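Crenshaw Street Toy Drive: Frequently Asked Questions

Who runs this?
The Drurkcombe Neighbors Fund, a small charity with a large storage problem. Fanni Oláh started it with one folding table and has regretted lending out the table ever since.

How many kids do you reach?
Last winter 266 children from 229 households. We'd like more, so tell your neighbors.
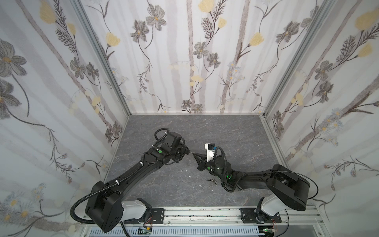

Does my family have to prove anything?
No. Give us a first name, an age and one thing the child likes. "Dinosaurs" is plenty. "Not dinosaurs again" is also useful.

What can I donate?
New toys, unwrapped, for newborns through teens. Everyone forgets the teens, who then get bath ducks. Drop boxes open in October at the Grekthorpe library and Waltska Bakery.

Do you take cash?
Gladly. Our goal is $2,000, and it mostly goes to gifts for the older kids.

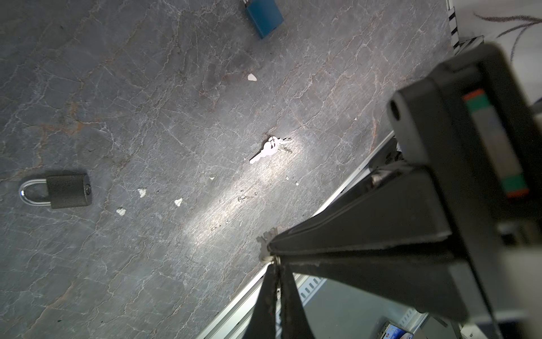 Can I help on pickup day?
Yes, and please wear real shoes. Shifts last 3 hours, and the early one starts at 7 a.m. - coffee is provided, quality is not. If you're opening up, you'll be handling a black padlock and keys on a metal ring like these, so leave your mittens off until the door is open. Bring everything back to Fanni before you go home. She will call you otherwise, and she calls early.

Can I bring my dog?
Only if he can lift boxes.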